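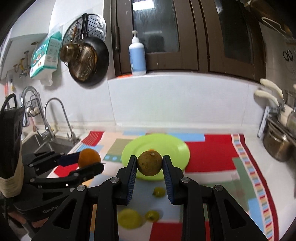 第三部分:把旧博客搬到 Alliris

域名和主机上两部分都弄好了,这回轮到最磨人的搬家。我自己的旧博客在 Lallbridge 上写了好多年,文章加草稿一共936篇,搬的时候踩了不少坑,下面的步骤就是照着我当时的笔记整理的。

开始之前:先把旧站的自动发布关掉!我第一次忘了,搬到一半它又发出去一篇定时文章,结果两边对不上,找了一晚上才找到是哪篇。

1. 登录旧站后台,打开“设置—导出”,选“全部内容”。别选“仅文章”,那样评论和页面都不会带过来。

2. 等邮件。我那次等了40分钟,中间还以为卡死了,又点了一次导出,收到两份一模一样的压缩包(用哪份都行)。

3. 解压,找到里面的 xml 文件。要是超过上传上限,就用 Alby 这个小工具切开,我切成了3份。
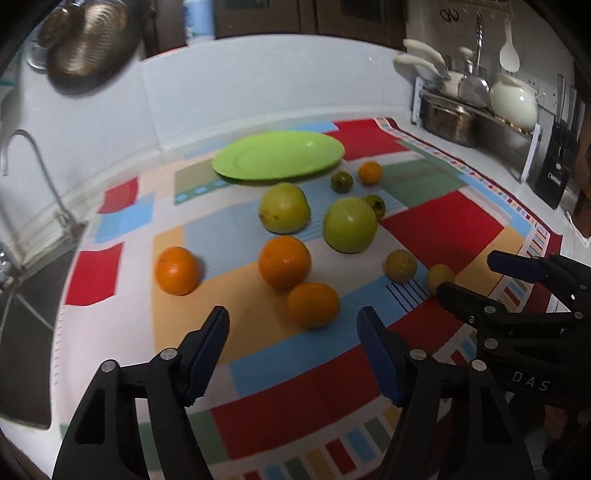
桌布上的绿盘子和水果

4. 进 Alliris 后台,点“工具—导入”,按顺序一份一份传。上一份显示“完成”了再传下一份。

5. 系统会问你旧作者对应哪个新账号。我的博客有2个作者,我和偶尔来写书评的老郭,他的署名一直是 Guo,这里一定要手动选,不选的话全都会算到管理员头上。

6. 勾上“下载并导入附件”。这个框默认是空的,位置又特别靠下,我就漏过一回,导完一看图全是从旧站调过来的,旧站一关就全没了。

注意:导入过程中别刷新页面,也别让电脑睡眠。真断了也不用慌,重新传同一份就好,已经导进去的文章会自动跳过。
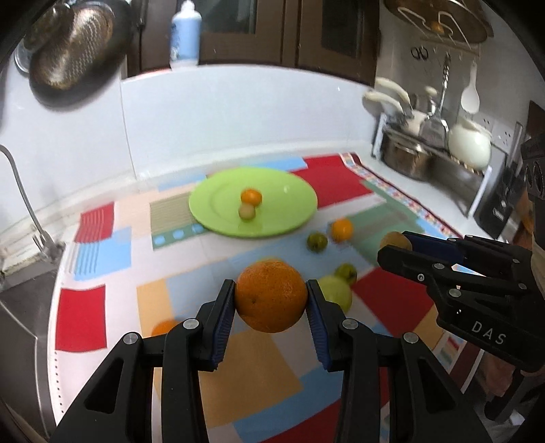

本页最后更新:2020年3月16日

7. 检查固定链接。到“设置—链接格式”里选跟旧站一样的那种,我用的是“年/月/标题”。改完随便挑几篇老文章,从搜索引擎里点进去试试,能打开就对了。

8. 做跳转。旧站后台有个“站点迁移”页,把新域名填进去,保存。填的时候带上 https,结尾不要加斜杠。

9. 重新提交订阅地址。用阅读器订阅你的朋友不会自动跟过来,所以我在旧站留了一篇置顶公告,打算放到九月再撤。

小提示:中文标题的文章,链接里常常是一长串百分号,导入以后有时会被截断。解决办法是读者 Géza Csizmadia 留言告诉我的:先在“工具—修复”里跑一遍“重建别名”,再清缓存。我试了,那几篇打不开的都回来了,太感谢了!

还有分类。旧站的子分类搬过来会变成平级的,得自己一个个拖回去。我的分类本来就乱,干脆趁机删掉了一批,标签倒是原样没动。

侧边栏和菜单不在导出文件里,只能重新搭,放到第四部分讲。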